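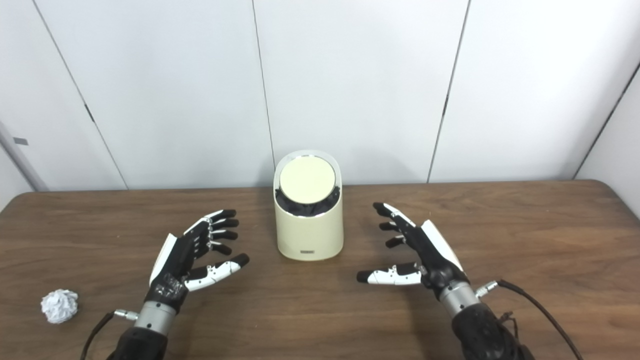
**第2部 家事作業の評価 ＞ 卓上片付け ＞ ふた付きゴミ箱**

## 卓上ゴミ箱課題の準備と実施

本節では、Zondeo 双腕ユニットを用いて、丸めた紙を卓上のふた付きゴミ箱に捨てる課題の設置、実施、判定の手順を定める。対象は、設置を終え、原点復帰と手先の校正が済んでいる装置である。校正が済んでいない場合は、先に第1部の手順を完了すること。

この課題は、家庭内の片付けを機械に任せられるかどうかを判断するための最小単位として設けている。人が行えば数秒で終わる作業だが、機械の場合は、紙をつかむ、ふたを開ける、開いたふたを避けて紙を入れる、手を抜く、という各段階で別々の失敗が起こる。通しの成否だけを記録しても原因の切り分けに使えないため、段階ごとに判定する。

### 用意するもの

- 木製テーブル（天板にがたつきがないもの）
- ふた付きの小型卓上ゴミ箱
- 白い紙（手で丸めて使用）
- 記録用端末（Irkon 記録ソフトを導入したもの）
- 非常停止スイッチ（操作者の手元に置く）
- 予備の紙

ゴミ箱の色と天板の色に明確な差があること。同系色の組み合わせでは縁の検出が不安定になる。ゴミ箱に袋をかける場合は、袋の端を開口部の内側に収める。端が外に垂れていると、指先が引っかかることがある。

> **注意**
> 重りを入れてゴミ箱を安定させた場合は、その旨を必ず記録する。重りの有無が混在した結果は集計に使用できない。

### 設置

1. テーブルを壁際に置き、天板の奥の縁が壁と平行になるように合わせる。
2. ゴミ箱を天板の中央付近、奥の縁寄りに置く。開口部は装置側に向ける。
3. 丸めた紙をゴミ箱の左側に置く。両者の間には、片手が入る余裕を設ける。
4. 天板から、課題に使用しない物をすべて取り除く。
5. 両腕のケーブルが天板の上で紙に触れないことを確認する。腕を可動範囲の端まで動かし、ケーブルが突っ張らないことも確認する。
6. 照明を点灯し、天板に強い影が出ないように調整する。
7. Irkon 記録ソフトを起動し、頭部カメラの映像にゴミ箱と紙の両方が入っていることを確認する。

> **警告**
> 駆動電源を入れた後は、両手の間に人の手を入れないこと。紙やゴミ箱の位置を直すときは、必ず非常停止を押してから行う。

壁が白いパネルの場合、継ぎ目の線がゴミ箱の輪郭と誤認されることがある。輪郭の表示が上方向に伸びるときは、検出領域の上端を天板の奥の縁まで下げる。それでも解消しない場合は、露出を一段階下げて再度確認する。

### 待機姿勢

待機姿勢では、両手をゴミ箱の左右に開き、手のひらを内側に向ける。指は伸ばしきらず、軽く曲げた状態とする。

1. 操作画面で「待機」を選択する。
2. 左手、右手の順に移動が完了するのを待つ。
3. 指先がゴミ箱に接触していないことを目視で確認する。
4. 手首のコネクタに緩みがないことを確認する。
5. 「開始位置を保存」を押す。

保存した開始位置は、ゴミ箱を別の型に替えると無効になる。胴の太さが似ていても、ふたの高さや開く角度が異なれば再登録が必要である。

### 実施

試行は1条件につき5回行う。紙は試行のたびに新しいものと交換する。一度つかまれた紙は固く締まり、次の試行でつかみやすくなる。

1. 「課題開始」を押す。操作者はテーブルから離れ、非常停止スイッチに手を添える。
2. 装置がふたを開ける。ふたが途中で止まった場合も手を出さず、装置の再試行を待つ。
3. 装置が紙をつかむ。左手でつかむ設定を標準とする。
4. 装置が紙を開口部の上へ運び、放す。
5. 装置が手を戻し、ふたを閉じる。
6. 待機姿勢に戻ったことを確認し、「課題終了」を押す。
7. 段階別の判定を入力する。

ふたの開閉と紙の把持の順序は、設定画面で入れ替えられる。先に紙をつかむ場合、空いている手だけでふたを開けることになり、ゴミ箱が奥へ滑りやすい。初回の評価では標準の順序を使用すること。
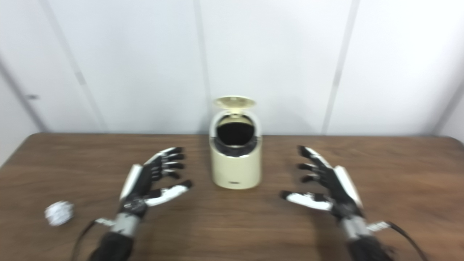 ふたが全開の位置で保持されない型のゴミ箱では、右手をふたの後ろに添える動作を有効にする。この動作を有効にすると、右手と左手の干渉判定が厳しくなり、左手が遠回りの経路を取る。所要時間は延びるが、異常ではない。

操作者による遠隔操作で同じ課題を行い、比較用の記録を取ることもできる。その場合は、自律動作の記録と別のフォルダに保存し、ファイル名の先頭に「遠隔」を付ける。遠隔操作での成功を自律動作の成功として数えてはならない。

### 判定基準

| 段階 | 合格 | 不合格 |
|---|---|---|
| ふた開け | 開口部が紙の幅より広く開いている | ゴミ箱が倒れた、または開口部が足りない |
| 把持 | 紙が天板から離れ、運搬中に落ちない | 押しつぶして滑らせた、途中で落とした |
| 投入 | 紙全体が縁より下にある | 縁やふたに載って止まった |
| 退避 | 指が袋や縁に触れずに抜けた | 袋を引き出した、ゴミ箱を動かした |
| ふた閉め | 手を離した後も閉じている | 紙や袋を挟んだ |

人が途中で一度でも手を貸した試行は、その段階以降をすべて不合格とする。装置が自力で再試行して成功した場合は合格とし、備考欄に「再試行」と記入する。

縁に載った紙が、後の動作の振動で中に落ちることがある。この場合、投入は不合格のまま変更しない。

### 現時点で期待できる水準

導入を検討する担当者から、この課題に合格すれば片付けを任せてよいかという問い合わせが多い。2021年1月の時点での回答は次のとおりである。

Viklund 試験室で実施した2,834回の試行では、設置条件を本節のとおりに揃えた場合、投入までの段階は安定して合格した。成績が崩れるのは、ゴミ箱の位置を登録時からずらした場合、紙を平たくつぶした場合、袋の端が開口部にかかっている場合である。いずれも家庭では普通に起こる。

試験を担当した Levente Kovács の報告書では、失敗の多くが把持の後に集中している。つかむ動作そのものより、つかんだ物が指から離れないこと、放した位置が縁に近すぎることが問題になる。軽い紙は指先に付いたまま残りやすく、手を開いただけでは落ちない。このため、現行の制御では放す際に指を2回開閉する。

同じ試験室の Sulastri Hidayat は、所要時間の面から家庭での実用化は時期尚早と判定している。操作者が横で待機し、位置を直し、記録を付ける手間を含めると、人が自分で捨てる場合に比べて省力にならない。作業場での利用については評価が異なる。置き場所が固定され、捨てる物の形が揃っている工程であれば、見守りを減らした運用を試す価値がある。Skiritz 社の包装工程向けには、開口部にふたのない容器を使う別手順を用意している（付録を参照）。

以上から、本課題の合格は次の範囲を示すものとして扱う。

- 登録した位置にある、登録した型のゴミ箱を扱えること
- 丸めた紙と同程度の大きさと硬さの物を運べること
- 失敗したときに安全に停止できること

次の事項は本課題では確認できない。

- ゴミと残すべき物の区別
- 液体の付いた物、鋭利な物の取り扱い
- 満杯のゴミ箱の検知と袋の交換
- 散らかった天板での作業

特に最初の項目には注意が必要である。本課題では捨てる対象をあらかじめ指定しているため、装置は紙がゴミかどうかを判断していない。天板に書類を置いたまま運用しないこと。

### 異常時の処置

**ゴミ箱が奥へ滑る**
ふたを押す力の上限を一段階下げる。下げてもふたが開かない場合は、滑り止めを敷き、その旨を記録する。

**紙を検出しない**
紙が左腕の陰に入っていないか確認する。待機姿勢で隠れる場合は、紙を腕から離して置き直す。

**指先から紙が離れない**
指先の汚れを乾いた布で拭き取る。溶剤は使用しない。再発する場合は開閉動作の速度を上げる。

**両手が同時に停止する**
干渉判定が作動している。非常停止を押し、腕を手で外側に開いてから待機姿勢に戻す。続けて発生するときは、開始位置を登録し直す。

**記録に欠落がある**
端末の空き容量を確認する。欠落のある試行は無効とし、同じ条件で追加の試行を行う。欠落部分を目視の記憶で補わないこと。

### 保守

課題の実施回数が累計1,000回に達したら、指先のカバーと手首のコネクタを点検する。カバーに裂けや浮きがあれば交換する。手のひら側の擦り傷は、内部の部品が露出していなければ使用を続けてよい。

1. 駆動電源を切り、主電源を切る。
2. 各指を手で曲げ伸ばしし、引っかかりがないことを確認する。
3. コネクタを一度抜き、端子に変色がないことを確認して差し直す。
4. 電源を入れ、原点復帰を行う。
5. 紙を置かずに待機姿勢への移動を行い、異音がないことを確認する。

点検の結果は保守記録に記入し、次回の評価結果と一緒に保管する。カバーを交換した後は手先の校正を再度行い、開始位置を登録し直すこと。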